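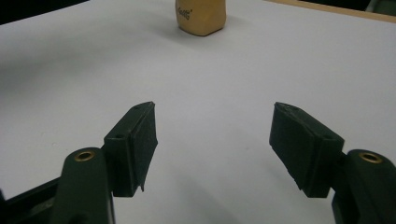 La distribuidora Handau publicará en enero una edición restaurada de Fakir, el largometraje de terror dirigido por Raphaël Boyer. La copia parte de un nuevo escaneo en 4K del negativo de cámara, con etalonaje supervisado por el propio realizador, y recupera el metraje íntegro de 118 minutos. Las ediciones domésticas anteriores procedían de un internegativo de exportación al que le faltaban casi 20 minutos.

La película transcurre en Usgate, un balneario fuera de temporada donde un ilusionista retirado es acusado de la desaparición de su ayudante. El montaje de exportación suprimía la mayor parte de la subtrama policial y alteraba el orden de los tres asesinatos del segundo acto, lo que dejaba sin explicar la identidad del culpable.

El laboratorio Hiltia se ha encargado de la limpieza digital y de la estabilización. Según la ficha técnica, se intervinieron manualmente 1358 fotogramas con roturas o pérdida de emulsión, concentrados en la cuarta bobina. La relación de aspecto es de 1,85:1. El audio se ofrece en mono original sin compresión, tomado del magnético de mezclas, con subtítulos en castellano.

El lanzamiento consta de 3 discos. El segundo incluye el montaje de exportación en definición estándar y el tercero, una entrevista con Boyer y la banda sonora aislada. No se ha anunciado el precio.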